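Ticket 234: Display table, things wandering off it
Opened by: Cempaka Chong
Priority: Low (disputed)
Status: Open

Feb 5, 2020, first entry
The table in front of the black cloth keeps filling up. It was cleared in August, and I have an email to prove it. Current residents include the pile of pastel books, the dark blue one with the Chinese title, and the pink scrubby pad, which I have asked three people about and got three shrugs.
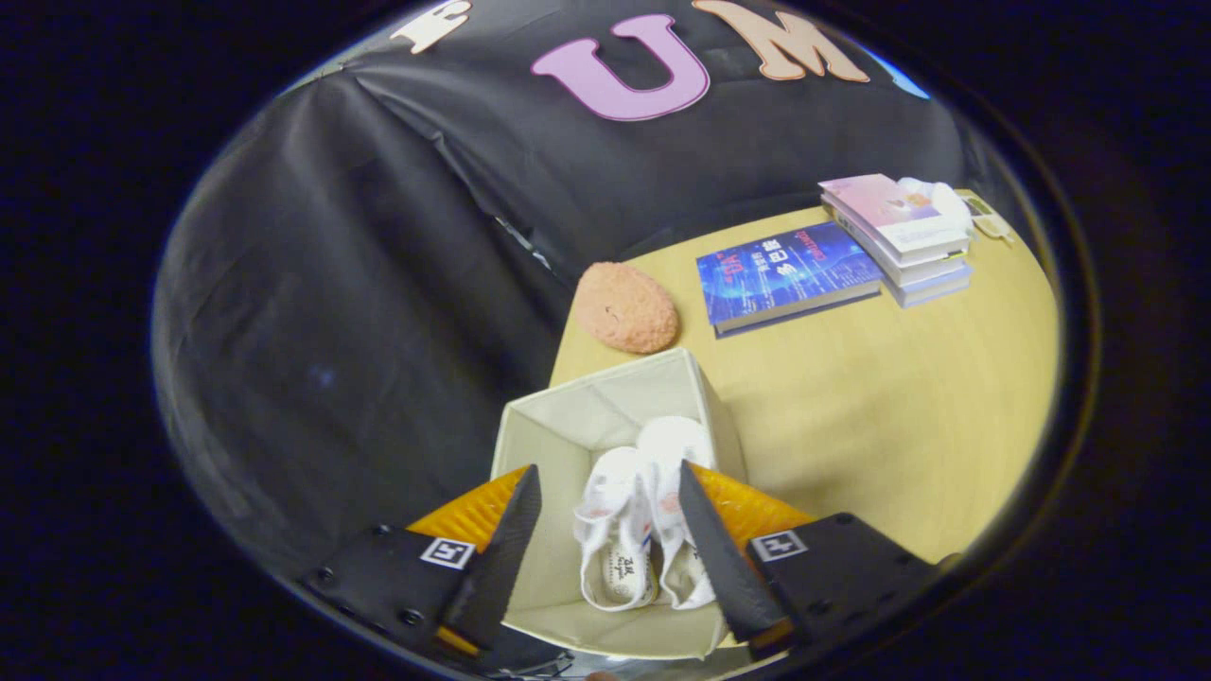 Tried: moving the books to the Endico shelf. Result: the Endico shelf is full of Altent catalogues, 17 of them, all the same catalogue. Moved the books back.

Tried: a note on the table. The note is now a bookmark.

Second entry
Facilities suggested "a storage solution." Got the beige fabric bin out of the cupboard. It has a nice little loop on the front and holds its shape if you don't look at it too hard. Rule for now is soft things in the bin, books in one pile, footwear elsewhere.

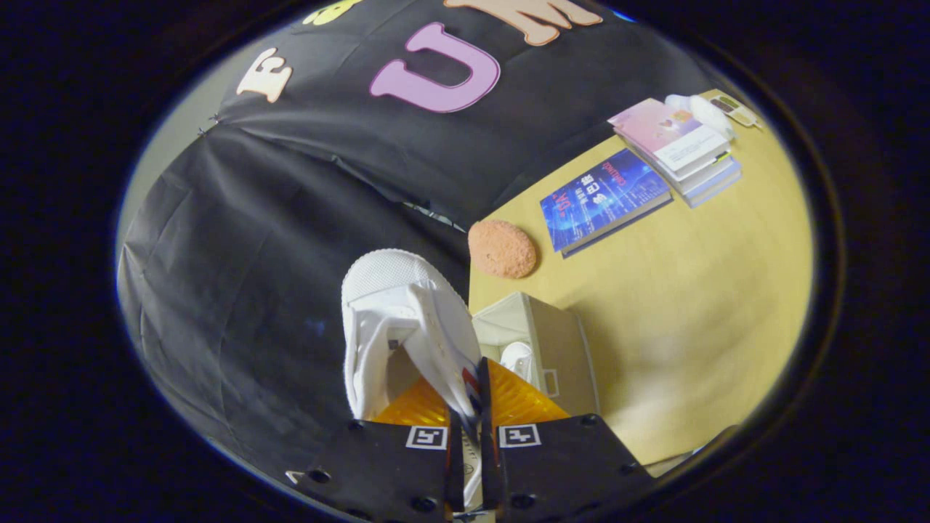 Reworded the rule. It now says shoes go on the floor rack, in pairs, whatever colour they are. Asked for a second bin at 20 dollars and was told to try again next quarter.

Still to do: find the pad's owner, recycle 16 catalogues. Leaving this open.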